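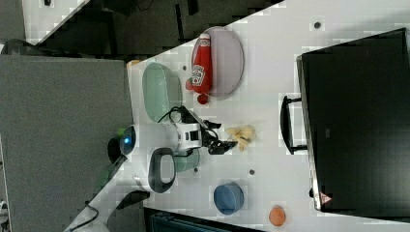

Areti Papadakis

Speaker notes, planning + control session. 20 min incl. questions. Don't read these out.

Slide 1, title. Leave it up while people sit down. Say hi, say Themba Ngcobo wrote half the planner and is in the room, hard questions go to him.

Tabletop stuff: bowls, a plate, a cup, a ketchup bottle lying on the plate. One arm, one gripper. Looks easy. Ask who has shipped a pick planner that survived a bottle on its side. Wait for hands.

Slide 2, the stack. Go fast.
Clemoreo — perception. Takes depth + color, gives back shapes with a confidence.
Jindlow — the planner. Takes shapes, gives back a path plus a grasp.
Trilell — control loop, runs on its own core, does not care what the planner thinks.
Darwish — log viewer. Boring, saved us more time than the other three.

Slide 3, why perception hands over shapes and not names. Old version said "bottle" and the planner looked up a bottle grasp, upright, from the side. Bottle lying down = gripper goes for thin air. New version says long thing, this axis, this wide, this sure. Planner picks the grasp from that. Names come back later, for the task layer only.

Mention the soft stuff. Crumpled yellow thing in front of the gripper, no good axis, outline changes when you touch it. Clemoreo gives it a low score and Jindlow asks for a second look before it commits. That's a feature!! People always ask if it's a bug.

Slide 4, the table itself. White arm over a white top, small dark holes in the top. Depth gets noisy, holes used to come back as tiny objects. Fix was dumb: minimum height above the plane. Two lines of code. Took us most of August to find becuase we were blaming the calibration.

Slide 5, replanning. Plan is allowed to be wrong. We replan when the shape moves more than 6 mm, not on a timer. The timer version made the arm twitch. Play clip if the sound guy is ready, otherwise skip.

Cables — planner now treats the cable as a fat tube that moves with the arm. Crude. Themba hates it. Works fine til the arm folds back on itself, then it's too careful and gives up on paths it could do. Say that out loud, don't hide it.

Slide 6, numbers. 3536 planned picks in the log, 2963 finished without a replan. Of the rest, 51 ended in a stop by Trilell. Go through the 51, they're the intresting ones. Most are the round things rolling when a finger brushes them. Planner thinks it's still there, control feels nothing, stops. Correct behavior, bad pick.

Slide 7, Darwish. Show scrub bar. Every plan saved with the exact perception input it used, so you can rerun it at your desk. If they take one thing home: log the input, not only the output.

Slide 8, next. Rolling objects, better cable model, stacking bowls (maybe, don't promise).

If short on time drop 5, keep 7.

Questions. Repeat them into the mic. Likely ones: why not learn the whole thing end to end (we tried, couldn't debug it), how long is a plan (ask Themba), is the code open (Darwish yes, rest Monday if the license mail comes through).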